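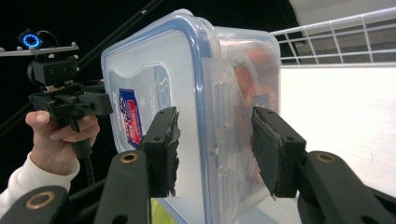 I have opinions about food storage, and the big one is this: you should be able to see your leftovers. Every sad thing I've ever thrown out of a fridge was hiding in something I couldn't see into. A yogurt tub, a foil parcel, a lovely ceramic dish with a lovely ceramic lid. Put the same half portion of curry in a see-through box and somebody eats it by lunchtime.

My friend Nuala Ó Conaill disagrees with me, loudly. She bought a matching Horholm set in January, all 13 pieces of it, solid gray, and yes, her shelves look like a magazine. She also labels everything, which I admire and will never do. I own a marker. I don't know where it is.

Clear plastic isn't pretty, I'll give her that. It goes cloudy, it scratches, and tomato sauce leaves its mark forever -- but I'd still take a cloudy box over a handsome one that keeps secrets.
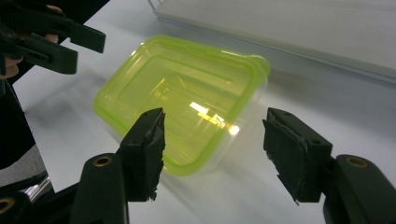

A bit of color is fine, by the way, as long as you can see through it. I like a tinted box for fruit, or for the odds and ends of an onion. Green especially! It cheers up a shelf, and it's easy to spot when you're standing there with the door open and the fridge is starting to beep at you.

What I can't forgive is losing lids. We had a clear-out last week and I found five lids that fit nothing in the house. My rule now is that a box and its lid get put away together, snapped shut, even if it takes up twice the room. Nuala nests hers and keeps the lids in a separate drawer, and every time I help with the dishes over there I end up trying 2 or 3 before one clicks. Gray on gray on gray. Give me a blue rim and a fighting chance.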